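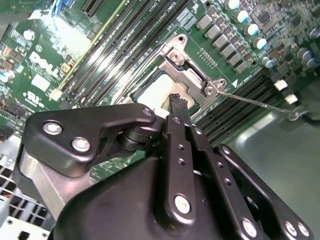 *A Dell server board with a processor in its socket, in its case in Stindville.*

# About Welau

Welau takes old servers apart and puts the good bits into other old servers. There are longer ways to say this, and our first website used most of them. It had the word "solutions" on it 24 times. We have since calmed down.

We work out of a former carpet showroom in Stindville, on the side of the street that gets the sun, which is lovely for people and no good at all for reading labels on a screen. Companies, schools and a couple of small hospitals send us their retired machines. We open them, test what's inside, wipe what needs wiping and shred what needs shredding. Boards, processors and memory that pass go back on the shelf for somebody who needs exactly that part and has been told by everyone else to buy a new rack.

## How it started

Welau began in June, in a garage, with a pile of servers from a closed insurance office and the firm belief that they could be sold by the end of summer. They could not. Half of them had no memory in them and one had a sandwich bag of screws taped to the lid, none of which fit anything. We learned to repair boards mainly because we had run out of room to keep walking around them.

The carpet showroom came later. So did shelves, a proper phone number and a second kettle. The carpet samples are still in the back office and are available free to anyone who wants beige.

## What we do all day

Most of it is boards. A server board is a big green thing with long rows of memory slots and a processor socket, and the socket is where the trouble lives. The processor sits flat in its bracket, a thin wire lever holds everything down, and under it all are contacts that don't forgive. Bend one and you have a very detailed placemat.

So we are slow about sockets. The lever comes up gently, the processor comes out straight, the contacts get looked at under magnification, and a cover goes on before the board moves anywhere. Old thermal paste gets cleaned off with more patience than it deserves. Memory is tested in matched sets and bagged that way, and if you've ever sorted a box of loose memory by hand you'll understand why we ask customers — politely, in bold — to leave it in the slots.

Everything we receive gets logged in Plolik, our stock system, which we wrote ourselves and which has the looks you would expect. Plolik knows the board revision, the test results and the shelf. It does not know how to print a label the right way up. We've gotten used to turning our heads.

At the last stock check there were 471 tested boards on the shelves and 726 processors in trays. There were also 9 boards in the drawer marked "Maybe," where they have been for some time, thinking about it.

## Karras

Karras is our repair bench service, named after the street the garage was on. If your server has quit and the manufacturer has lost interest, send us the board and we'll tell you what's wrong with it. If it can be fixed at a sane price, we fix it. If it can't, we'll say so, charge you the inspection fee and offer you a replacement from stock. You are free to feel we had this planned.

## What we don't do

Laptops. Phones. Printers, under any circumstances. We also don't buy parts by the pound, and we can't value a server from a message that says "it's black and pretty heavy."

## Sending us something

Call or write first and give us the model and the number of machines. Pull the drives if you want to keep them, and tell us if you'd rather we destroyed them — you'll get a certificate either way. Pack boards in anti-static bags with padding on both sides. Newspaper is for fish.

Pickups can be arranged in and near Stindville. The loading door is behind the building, next to the sign that still says Remnants.

*Page last updated November 14, 2018*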